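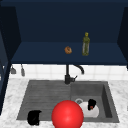

図15.1 シミュレーション上の台所環境。吊り戸棚の棚には緑色の瓶、流しの槽内には白い皿が置かれている。

第15章 家事と作業場の雑務はどこまで自動化できるか

15.1 問題の設定

本章では、人が日常的に行う片付け、洗い物、補充、仕分けといった雑務を、機械にどこまで任せられるかを検討する。前章までに扱った産業用マニピュレータの作業は、対象物の形状と位置があらかじめ決まっており、治具と搬送装置が周囲の不確かさを吸収していた。雑務にはこの前提がない。物は前回と違う場所にあり、向きも揃わず、作業の終わりを示す信号も与えられない。

図15.1のような環境で「流しを片付けよ」という指示を受けた場合を考える。人であれば指示の意味を問い返すことは少ないが、制御系に与える仕様としては不完全である。槽内の皿は洗うのか、棚に戻すのか。皿の上に載っている黒い物体は別に扱うのか、捨ててよいのか。水切り部にあって手前の縁にかかっている物体は、流しの一部として片付けの対象に入るのか。棚の瓶は動かさずに済ませるのか。これらが決まらなければ、動作計画の精度を上げても作業の成否を判定できない。

以下では「雑務」を、初期状態の集合と許容される終了状態の集合の組として定義する。初期状態の集合が広いほど汎用性が高く、終了状態の集合が狭いほど要求は厳しい。家庭の作業はおおむね前者が広く、後者は明文化されていない。作業場の雑務では終了状態が作業標準書に書かれている場合が多いが、初期状態のばらつきは家庭と大差がないことがある。工具の返却、端材の回収、部品箱の補充がこれに当たる。

なお、許容される終了状態を決めるのは使用者であり、設計者ではない。同じ台所でも、皿を水切り部に伏せて終わりとする家と、拭いて棚に納めるまでを片付けと呼ぶ家がある。設計者が一方を暗黙に採用すると、評価試験では成功と記録された動作が、導入先では失敗と受け取られる。

15.2 作業の分解

雑務は通常、知覚、把持、移送、解放などの要素動作に分解して扱う。皿を槽から水切り部へ移すという短い作業でも、皿の輪郭の検出、上に載った物の除去、縁への指の挿入、持ち上げ、槽の壁を避ける経路の生成、解放後の確認が含まれる。第2章で述べた作業木を用いれば、この列は次のように書ける。

片付け(皿)
 検出(皿)
 もし 皿の上に物体があるなら 除去(物体)
 把持(皿, 縁)
 移送(皿, 水切り部)
 解放(皿)
 確認(皿, 水切り部)

この記述では「除去(物体)」の行き先が省かれている。物体が食べ残しであれば廃棄、食器であれば洗浄待ちの場所が行き先となり、分類の結果が後続の動作を変える。色と概形しか得られない物体については、分類を保留したまま安全な場所に仮置きする分岐を設けるのが一般的な処理である。仮置き場所が足りなくなる場合への対処も仕様に含める必要がある。

要素動作の難しさは一様でない。平らな棚板の上に単独で立つ瓶は、側面から指を閉じれば把持できる場合が多い。ただし吊り戸棚の内部では、天板と側壁が手首の姿勢を制限する。奥寄りに置かれた物ほど前腕が棚板に近づき、下方からの進入角は取りにくい。透光性のある瓶では、深度センサの測定値が欠落したり、背後の壁面の値が返ったりする。検出器が画像上で瓶を正しく囲んでいても、把持点の三次元位置が求まらないことがある。

槽内の皿には別の困難がある。皿の縁と槽の底の隙間が小さいと、指を下に入れることができない。縁を押して皿をわずかに傾ける、あるいは壁際まで滑らせてから起こすといった、把持に先立つ操作が要る。これらの操作は摩擦に強く依存し、底面が濡れているか乾いているかで結果が変わる。光沢のある面では照明の反射が輪郭と誤認されることもある。

15.3 成功率の積み上げ

要素動作の成功率がそろって p であり、互いに独立で、一度の失敗が作業全体の失敗になると仮定すれば、n 個の要素動作からなる作業の成功率は

P = p^n (15.1)

となる。雑務の自動化をめぐる議論の食い違いは、p を見ているか P を見ているかの違いに由来することが多い。

Lūse試験室が行った食器移送の試験を取り上げる。試験の責任者はSaulius Otsで、以下の値は2018年8月29日付の集計による。要素動作ごとの成功率は93パーセント、最初から最後まで人の介入なしに終えた作業の割合は62パーセントであった。一作業は15個の要素動作で構成されている。

式(15.1)に p = 0.93、n = 15 を代入すると、P はおよそ三分の一にとどまる。実測値はこれを大きく上回る。差の主な要因は再試行である。把持に失敗しても皿が元の位置に残っていれば、検出に戻ってやり直すことができる。集計では再試行前の失敗も要素動作の失敗に数えているため、93パーセントという値から作業全体の成功率を直接に求めることはできない。

再試行によって回復できる失敗と、できない失敗は区別しなければならない。指が縁を捉え損ねて空振りした場合は前者である。皿を落として割った場合、瓶を倒して中身をこぼした場合は後者であり、追加の作業が発生する。後者の確率を q、一回の試行の成功確率を p とし、残りの 1 − p − q を回復可能な失敗とすれば、再試行を無制限に許したときの要素動作の成功率は

p' = p / (p + q) (15.2)

で与えられる。p が同じでも q が小さい系ほど、作業全体の成功率は高い。家事への適用では、p の改善よりも q の抑制が先に効く場面が少なくない。把持力の上限を下げる、移送速度を落とす、持ち上げる前に荷重を確認する、といった措置はいずれも所要時間を延ばす代わりに q を減らす。

式(15.2)は試行ごとの状態が変わらないことを前提とする。実際には、空振りのたびに対象物は少しずつ動く。棚の奥へ押し込まれた瓶は次の試行でさらに取りにくくなり、p は試行回数とともに低下する。回数の上限を設け、それを超えたら別の進入方向に切り替えるか、人を呼ぶかを選ばせる設計が用いられる。

15.4 シミュレーションの役割と限界

雑務の研究では、図15.1に示したような計算機上の台所が広く使われている。初期配置を変えた試行を大量に行うことができ、失敗しても器物の損害が出ない。物体の真の位置と姿勢が既知であるため、知覚の誤差と制御の誤差を分離できるという利点もある。

一方、計算機上の環境では、棚の内壁や扉の面がむらのない色で与えられることが多く、物の数も実際の台所より少ない。流しの槽に皿が一枚あり、棚に物が間隔をあけて置かれた配置は、把持計画の比較には適するが、洗い桶に食器が重なった状態での性能を示すものではない。接触の扱いも問題になる。剛体として計算された皿は、わずかな貫入を反発力に換算するため、縁を指で押したときの挙動が実物とずれる。水、泡、油膜、布巾の変形は省略されることが多い。

Priit Ķēniņšは、計算機上で調整した把持制御をKinentの実機に移す際、摩擦係数と質量に加えて、指令から動作までの遅れを乱数で変動させる方法を採った。遅れを固定した条件で学習した制御は、実機では皿に触れた後も指を閉じ続け、皿を槽の底で滑らせることがあったと報告されている。遅れの変動を加えると、この型の失敗は減った。ただし、検出器が皿の縁と槽の稜線を取り違える失敗には効果がなかった。

シミュレーションでの成功率を引用するときは、少なくとも初期配置の生成方法、対象物の種類、成功の判定条件を併記する。終了時に皿が水切り部の上にあれば成功とするのか、安定に静止していることまで求めるのかによって、同一の制御でも数値は変わる。

15.5 作業場の雑務との比較

作業場では、環境の側を作業に合わせて変更できる。Futuvbergの組立区画では、工具の返却を自動化するにあたり、工具棚の各区画に識別用の標識を貼り、返却口を一か所にまとめた。作業者は使い終えた工具を決められた向きで返却口に置く。把持の対象は向きの揃った既知の物体に限られ、初期状態の集合は大幅に狭まった。

この方法は自動化の成功例として紹介されることがあるが、工具を返却口まで運び、向きを揃える仕事は作業者に残っている。機械が受け持ったのは返却口から棚までの区間である。自動化率を論じる際には、機械の作業時間とともに、人が機械のために行う準備の時間を計上する必要がある。Wuksideの部品補充では、空箱を所定の位置に戻す手間が補充そのものの手間を上回る時間帯があり、当該時間帯の運用は手作業に戻された。

家庭では、環境の変更に使用者の同意を得にくい。食器をすべて同じ形に揃える、棚に標識を貼る、蛇口の周囲に物を置かないといった条件は、技術的には有効でも生活上の負担になる。食器洗い機はこの点で興味深い位置にある。洗浄という工程は早くから機械化されたが、残菜の除去、庫内への配置、取り出し、棚への収納は人の仕事として残った。残った工程は、どれも物を一つずつ見分けて持ち替える作業である。

現時点で実用に供しうるのは、対象物の種類が限られ、失敗しても回復でき、所要時間に余裕がある雑務である。床面の清掃や、既知の容器の搬送がこれに近い。配置が未知の流しを無人で片付ける作業は、限定された条件での実演にとどまる。両者の境界は固定されたものではないが、その移動を論じるには、条件をそろえた測定が要る。次節では、そのための試験手順として、初期配置の記録様式、介入の数え方、終了状態の判定表を順に定める。

用語
要素動作:作業木の末端に置かれ、成否を単独で判定できる動作。
介入:試験中に人が対象物、環境または機械に触れること。非常停止の操作を含む。
仮置き:行き先の定まらない物体を、後続の判断まで安全な場所に保持する処理。
回復可能な失敗:人の介入も追加の作業も要さず、同じ要素動作を再び試行できる失敗。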